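9/24/22 — budget notes, grippers and everything that goes with them

Tsehay Wako wants my half of the equipment plan before she fills in hers, so I'm dumping it all in the notebook first and will clean it up into the spreadsheet later (famous last words). Figures are from the quotes in the shared folder. If you're reading this and you have a newer quote, please write it in the margin and tell me!

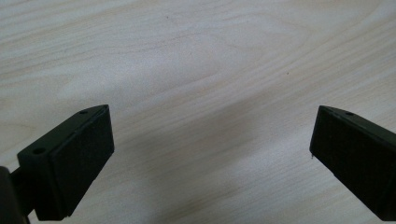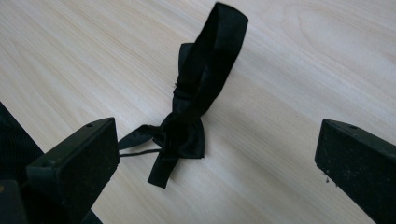 Finger pads open over the bare tabletop in the first, black bow tie on the wood in the second.

**Larnstead Lab — Soft Goods Handling Group**

OK so, where we are. We've got the hand-held grippers we've been using all summer, and the question is what we buy for the next stretch: more of the same, better pads for the ones we have, or a proper arm so we can start playing things back. I'd love to say all three. We can't do all three.

**Pads first**

This is the cheap one and I think we should just do it. I spent a good chunk of this morning looking at the fingers up close and I'm convinced the pads are the part we've been under-buying. We treat them like they last forever and then everybody grumbles about slipping. The pad material picks up dust like crazy, and on satin or anything shiny I want a surface I trust before I start blaming the person holding the tool.

Zepeda quoted us $12 a pad if we take the standard size. They'll also cut to a drawing, but there's a setup charge on that and the drawing would have to come from me, and my drawings are what they are. I'm putting in for the standard size and we can trim by hand. I want enough for every finger plus a full spare set in the drawer, and I want the spare set to stay in the drawer. Last time the spares walked off into three different toolboxes.

Also to ask Zepeda: do they have anything in a lighter color? Black pads on black fingers with black fabric is a pain when I'm going back through footage trying to work out where the pad stops and the ribbon starts. If a gray pad costs the same, I'd take gray all day long. I haven't asked yet. Asking.

**More hand-helds**

Drakik's price is $564 per gripper, complete, with fingers and mounting arm but no camera. That's up from what we paid before, though I can't find the old invoice to say by how much (Tsehay, do you have it? It might be in the binder with the torn spine).

My gut says two. One to use and one for when the first one is in pieces on the bench, because there's always one in pieces on the bench. Tsehay was leaning toward four so that we could run both tables at once, and I get it, but running both tables means two people free at the same time and I don't see that happening before winter. If the schedule opens up we can order the other two then. Drakik said lead time is short as long as they have the castings.

Things the Drakik quote does NOT include, that I keep forgetting and then having to beg for:

- cameras and the clips that hold them on
- screws for the fingers (we lose these constantly, buy a whole box)
- a case, or at least foam for a case
- shipping, which they list on a separate page in tiny type

**The arm**

Here's where I get excited and then look at the number. Clanier will sell us their small arm, refurbished, for $1,141 plus the power supply. For an arm that's wonderful. For us it's most of what's left in the fund, and it doesn't come with a gripper that matches the hand-helds, so we'd need an adapter plate on top of that. I asked whether the bolt pattern would take our fingers directly and got a very friendly email that didn't answer the question. Writing back.

The thing I keep chewing on is whether we're ready for it. The whole reason we started with hand-helds was to work with fiddly floppy items without fighting a motor. Ribbon, elastic, bow ties, things that fold up on themselves and stand up when you'd like them to lie flat. I still haven't settled on a grasp I like for a bow tie. Do you go for the knot? The neck band? If you close on the band you've got a big loop of slippery fabric in the way, and if you go for the knot you have to mind the little elastic cord. I've changed my mind on this twice since lunch. Buying an arm to repeat a motion I haven't decided on feels backward — and yet if the refurb sells to somebody else I'm going to be so annoyed.

So my plan for now: ask Clanier for a hold through the end of the month, no deposit, and see if they'll do it. If they say no, we let it go and look again next round.

**Test items**

Small line but I want it in there as a real line this time, so that we stop raiding our own closets. I'm asking for $400 and I know that sounds like a lot of bow ties. It covers fabric items in general, replacements as things fray (satin frays fast when you're pinching it over and over), a few bins with lids, and a lint roller or ten. I'd like a mix of satin and plain cotton, and for goodness' sake some colors. Everything we own is black.

**Table**

Tsehay brought up a new table surface. I'm against it! The pale wood is easy to look at, dark things show up well on it, and I'd rather spend on the pads. What I would buy is a decent lamp with a soft cover, placed so the hand's shadow doesn't fall right in the middle of the work. Even a cheap clamp-on would do. Not putting a price down until I've checked whether the one in the storage room still works.

**To do before this goes in**

- Zepeda: gray pads, and a price break for a bigger order
- Clanier: hold on the arm, bolt pattern (again)
- Drakik: get shipping in writing
- find the old gripper invoice
- try the storage room lamp
- Tsehay to add her half, then we sit down and fight over two versus four

Oh, and wipe the finger faces before the next session. There's dust on them and I walked right past the cloth on my way out.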